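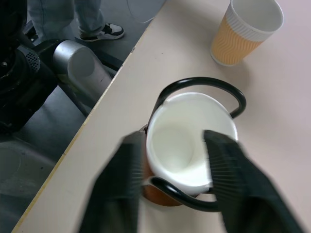

A white cup in a black wire holder.

Fleltport's last free cup of coffee will be poured on a Friday in February, after which residents waiting to see a city clerk will have to be kept awake by the clerks themselves.

The city council voted Tuesday night to end the courtesy coffee service in the lobby of the municipal building on Girneck Street, a perk that has outlived four mayors, one flood and the original carpet. The service costs the city $800 a month, a figure that came up so often during the meeting that the stenographer was seen to stop typing it and simply nod.

Council member Lucimara Aguiar, who brought the motion, said the money would go toward fixing the lobby's front door, which has not closed properly in two winters.

"We are heating the sidewalk and then handing people coffee to get over it," Aguiar said. "I would like to try the door first."

The plan passed 5 to 2, following a public comment period that ran longer than the one held last fall for the entire sewer budget. More than an hour went by before anyone spoke in favor of the cut, and that speaker turned out to be at the wrong meeting.

Among those opposed was Szymon Kozłowski, a retired bus mechanic who said he had been stopping by the lobby most mornings since he left the depot. Asked by the council president what city business he generally had there, Kozłowski said he generally had a medium roast.

He presented a petition with over 300 signatures. City staff later said that a number of the signers appeared to live in Zaluvberg, which is across the river and has its own municipal building, with its own coffee. Kozłowski did not dispute this. "Theirs is terrible," he said. "That should tell you something."

The coffee itself has been supplied by Goh, a small roaster with a shop near the ferry landing, under an agreement nobody at City Hall has been able to find a signed copy of. Owner Kanokwan Limsakul told the council she inherited the account when she bought the business and had always assumed there was paperwork. She offered to drop her price by a quarter. The council thanked her, discussed the offer for 25 minutes and then voted on the original motion without it.

"I've had worse meetings," Limsakul said in the parking lot. "I've had shorter ones, too."

An amendment that would have kept the service going with an 80-cent charge per cup also failed. The city attorney, Sayaka Ebihara, advised that selling coffee could make the lobby a food establishment under the Fleltport code, which would mean a hand sink, a posted menu and yearly inspections. The inspections would be carried out by the health office, whose waiting area is the lobby.

Ebihara said she took no position on the amendment. She was the only person in the room who could make that claim.

Mayor Zuweira Dankwa, who does not vote except to break a tie, kept her remarks short. She said she understood that people were attached to the service, that she had enjoyed it herself, and that the door really was very bad. She then asked whether the vending machine on the second floor could be moved downstairs. Public works will report back on that in the spring. The machine currently sells only soup.

Work on the door is expected to take three days, during which the lobby will be closed and visitors will be asked to use the side entrance by the loading dock. The council's next regular meeting will cover parking on Girneck Street and the second reading of the leaf ordinance. Refreshments will not be served.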